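The Notices Desk at Stallo
30/12/2023

Last obits of the year went out this morning. I sat in on the desk for 2 weeks, mostly to see how a small paper still fills a page with its dead. Quick answer: by phone.

Jomer Bautista runs it. Has done for 20 years, minus one March when he had his knee fixed and the page came out with two widows listed under the wrong husband. He still brings it up.

The drill goes like this. Funeral home in Karunton sends a form. Name, age, dates, church, survivors. The form is always short. Jomer calls the family anyway. He asks what the person did on a normal morning, then shuts up. People talk for ages. One daughter gave him her mother's whole pickle recipe and he ran it, all of it, in the space meant for the grandchildren. Grandchildren went on page nine.

519 notices this year. Over 34 of them he wrote from scratch, no form, families who couldn't pay the home for the write-up. No charge for those.

His rules, taped to the moniter: full name first. Spell the town. "Died," unless the family wants "passed," and then passed. Never guess at a cousin. Survivors get read back over the phone, every one, even when its late and the printer is waiting.

Mistakes happen. A bowling league turned into a bowing league. A man was preceded in death by his own son-in-law, who called in, pretty cheerful about it, and asked for ten copies.
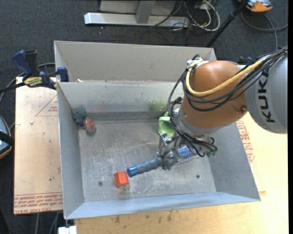

Jhun Malabanan wrote in to say the pickle notice is still on the fridge, and that the old style, with the hymns listed and the pallbearers named, ought to come back, even if it costs more by the line.

Jomer has it on the list for spring. Pallbearers maybe. Hymns he's less sure of, too many titles to check. Then the phone went and he was asking somebody how to spell Aloysius.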